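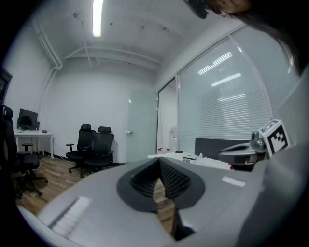
How to Start Working on Your Feet (and Still Like It a Month Later)

By Niamh Heffernan
Updated January 26, 2025

I love working standing up. I love it so much that friends have learned to change the subject when desks come up, so this page is where all of it goes instead! If you have a desk that goes up and down, or you're thinking of getting one, or you've had one for a year and it has never once left the low position, read on.

My first try was a disaster. The desk arrived in December, I cranked it up as soon as the last bolt was in, and I stood for the whole working day in socks on a hard floor. By dinner my heels were throbbing and my lower back felt like it belonged to someone much older. I sat for the next two weeks out of pure spite. Everything below comes from the second try, which went a whole lot better.

What you need

A desk that changes height, or a fixed one plus something solid to raise your work
A tape measure
Something soft to stand on
A chair you still like (you'll be using it plenty)
A timer, on your phone or in the kitchen

My desk is a Grumavis with a crank on the right side. Motors are lovely and quiet, but the crank was cheaper and I've grown fond of it. If you can't change your desk at all, try a kitchen counter for a few days before you spend anything. Some counters happen to be the right height for some people, and that's a wonderful thing to find out for free.

Step 1: Find your elbow height

Put on whatever you'll wear on your feet while working, or nothing if you go barefoot. Stand up the way you normally stand, please, with no soldier pose. Let your arms hang, then bend your elbows until your forearms are level with the floor. Have somebody measure from the floor to the underside of your elbow. If you're alone, stand beside a door frame and stick a bit of tape where your elbow lands.

Write that number down. It's where your hands want to be, so the top of the desk goes a little lower to leave room for the thickness of your keyboard. I'm 176 centimeters tall and my partner is a good deal shorter, and when we share the desk the difference is so big that we each have our own pencil mark on the leg.

If your mat is thick, measure while standing on it. I forgot this and spent a week wondering why I was reaching down to type.

Step 2: Raise the screen separately

A laptop flat on a desk can't be right for your hands and your neck at the same time. Get the screen up on a stand, a shelf, or a pile of big books, and plug in a separate keyboard and mouse. The top of the screen should sit near eye level, or slightly under. If you wear bifocals or progressives, go lower still and see how your neck feels after an hour.

Push the screen back to arm's length to start. People tend to creep forward when they stand, and a screen that felt fine from the chair can end up right in your face.

Step 3: Sort out the floor

This was the biggest change for me by miles. Tile and bare concrete are tough on the feet. Wood is kinder but still hard after an hour or two. A folded yoga mat will do for the first week, and after that you'll know if you want something better. I ended up with a Lerevow mat that has a raised bump along the back edge, and I roll my arches over that bump all day long without thinking about it.

Shoes or no shoes? Try both. I go barefoot in summer and wear old running shoes in winter. Slippers with no heel made my calves ache, and thick socks on a smooth floor had me bracing my toes the whole time. Whatever you choose, try not to switch back and forth during the day or your desk height will be off each time.
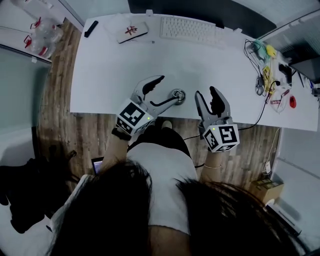
Standing at a white desk on a wooden floor.

Step 4: Start with tiny amounts

Ready for the number? It's 10 minutes. Stand for 10 minutes, twice in the morning and twice in the afternoon, and do that for a whole week. It will feel silly. You'll be just getting into it when the timer rings, and you'll want to keep going, and you should sit down anyway.

In the second week, double each stretch. In the third, add one more stretch in the afternoon. After that I stopped planning it and went by feel, which for me means standing for a good part of the morning and sitting for most of the time after lunch. Yours may be the other way around.

If something hurts (a real pain, more than tired legs), sit down and leave it for that day. Anyone with bad knees, varicose veins, or a sore back that a doctor already knows about should ask that doctor before changing how they work. I'm a keen amateur and nothing more.

Step 5: Give each job a position

A timer is great for the first month, but I got tired of being beeped at. What replaced it was tying certain jobs to certain positions. I stand for:

Phone calls
Clearing email
Folding, packing, and sorting anything
Reading through something I wrote yesterday

And I sit for:

First drafts
Spreadsheets
Anything with fiddly small parts
The hour after lunch, always

Sewing is a funny one. I cut fabric standing and I'd never go back, since leaning over a table from a chair is miserable, but pinning and hand stitching are chair jobs. Try your own hobbies both ways and see what happens. I had no idea I'd like wrapping presents on my feet!

Step 6: Keep moving

Standing stock still is nearly as tiring as sitting stock still. Shift from one leg to the other. Put one foot up on a low box for a while, then swap. I use an old wooden crate turned on its side, and a thick phone book would do the job if you can still find one. March in place during a long call if your camera is off. Go get the water instead of keeping a full jug beside you.

Watch out for locked knees. They sneak up on you when you're concentrating. A tiny bend is all you need.

Getting the desk itself right

Width matters more than I expected. Mine is 71 inches across and I use every bit of it, with the computer at one end and an open patch at the other for paper and fabric. A narrower one works fine for a laptop and a cup of tea. Depth is worth checking too, especially with a big screen that needs pushing back.

Wobble gets worse the higher you go. Before you blame the desk, check the feet. Most have a little screw-in leveler under each leg, and one that's a half turn short will make the whole top shiver when you type. Tighten the frame bolts again after the first two weeks, as they do settle.

Then there are the cords. Raise the desk all the way up, slowly, and watch every single one. A cord that's fine at sitting height can pull tight at standing height and take a lamp with it (mine did, and I miss that lamp). Leave slack, and fix the power strip to the underside of the top so it travels with you. I used a Viseck cable tray, which holds a power strip and a fair bit of extra cord. Strong hook-and-loop straps work too.

A few questions I get by email

Do I need a special chair? Keep the one you have. If you stand for part of the day you may care about the chair a little less, and that's a nice place to be.

What about a tall stool? I like them for perching, with most of my weight still on my feet. I borrowed a Gudeta stool for a month and enjoyed it, then found I only used it as a place to put my sweater.

My feet are cold. Mine too. Get a thicker mat, and put a small rug under the desk for when you're sitting.

I skipped a week and now my legs are tired again. Drop back to the short stretches for a few days. They come back much faster the second time around, and you can skip straight to whatever length feels easy.

If you've found a good height for drawing while standing, please write to me. I still have my board propped up on two cookbooks, and it slides.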